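February, workshop notebook, Elov cabinet

Started at 8:40. The Elov was at 31 °C when I came in with the set point at 40, so the fault is the same one Bożena wrote up before she went on leave. Heater comes on, climbs to the low thirties, then sits there. The display says 40 the whole time. I don't trust the display any more and will be using the glass thermometer on the middle shelf until this is sorted out.

Load in the cabinet at the start: the Mok samples (maple and ash, cross-cut blocks) on the top two shelves, nothing on the bottom. I moved the Mok samples out to the rack by the window and put them under a sheet. Their last weights are in the green book. They will need to be weighed again before they go back, so please don't slip them in with whatever else is drying.

Pulled the back panel. Eight screws, two of them stripped. Stojan got the first out with the extractor and I drilled the second. Replacement screws are M4 and we have plenty in the drawer under the bandsaw. A lot of dust behind the panel, mostly from sanding, packed hardest around the fan inlet. Vacuumed it, then went over the fins with a paintbrush. The fan turns freely by hand but there is a tick once per revolution. One blade has a chip on the trailing edge. Not enough to explain the temperature.

Checked the heater elements with the cabinet unplugged. There are two, wired in parallel. Element A reads 48 ohms. Element B is open. So we have been running on one element for an unknown length of time, which fits with the slow climb and the plateau. The log shows the cabinet reaching 40 without trouble in the fall, but the room was a lot warmer then.

Pliltano lists the element as part 1107 and the door gasket as part 2263. I ordered one of each. The gasket is not urgent but the bottom corner on the hinge side has gone hard and you can feel warm air coming out if you hold your hand there. They quoted 7 days for both. Stojan thinks we should replace element A at the same time as they are the same age. I would sooner keep the money and see how A behaves once it has a partner again. We left it at that. If anyone else has an opinion, write it in the margin. 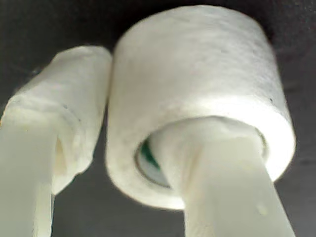
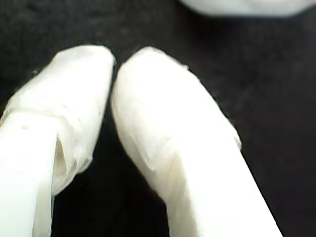
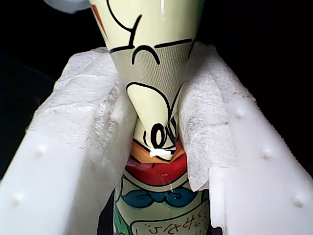
11:15. Thermostat. The sensor is a thermistor on a two-wire lead, clipped to the left wall behind the fan. The clip has slid down and the bead was resting against the housing right next to element A. That explains the display: it was reading the warm metal and not the air. I bent the clip back into shape and moved it up to the original hole, level with the middle shelf. There was an old pencil mark there, so I assume that is where the installer had it.

Put the panel back with four screws only and ran it on one element to see what the reading would do. Cabinet empty, vent half open.

Start: glass 21, display 21
After 15 min: glass 26, display 27
After 30 min: glass 29, display 30
After 60 min: glass 31, display 32
After 90 min: glass 32, display 32

So the display now follows the glass within a degree, and the plateau is real. Closed the vent fully for the last half hour and got to 34. I would not dry anything with the vent closed, the moisture has nowhere to go, but it is useful to know.

What this means for the earlier runs. Any entry in the log that says 40 was probably lower, and we can't say by how much because we don't know when the clip slipped. The Mok blocks were weighed daily and the weights are still good. The rate of loss is not good for comparing with the fall set. I have put a line in pencil next to those entries going back to the last time the glass thermometer was written down beside the display, which was before the holidays. Bożena, you may remember if the back was opened for anything after that. If it was, it isn't in the book.

For the Bundateo panels we don't need the cabinet hot. Stojan wants them at 30 and slow, and it will do that as it is. He put the first four in at 2:10, on edge, with stickers between them and the cupped faces turned to the door. Weights at loading, in grams: 812, 797, 835, 806. The third one has a knot near the end and came in heavier, so expect it to lag. He will turn them end for end each morning.

Moisture meter: battery low, replaced. Checked on the reference block, reads 12 as it should. The pins are bent again. I straightened them with the small pliers, but whoever is pushing them in at an angle should stop and use the hammer probe on the ash.

Still open:
– element B, when the parcel comes
– gasket, same
– four missing screws in the back panel, left out on purpose until the element is in
– fan blade, listen to it, replace if the tick gets louder
– log sheet needs a second column for the glass reading, I will draw one up
– reweigh Mok before reloading

4:50. Glass 30, display 31, vent half open, Bundateo panels in. One of them (the second, 797 at loading) has a hairline check starting on the end grain. I waxed the ends of all four with the block from the lathe shelf and put them back. Weights above are without wax. New weights with wax: 814, 799, 838, 808. Use these from now on.

Left it running overnight at 30.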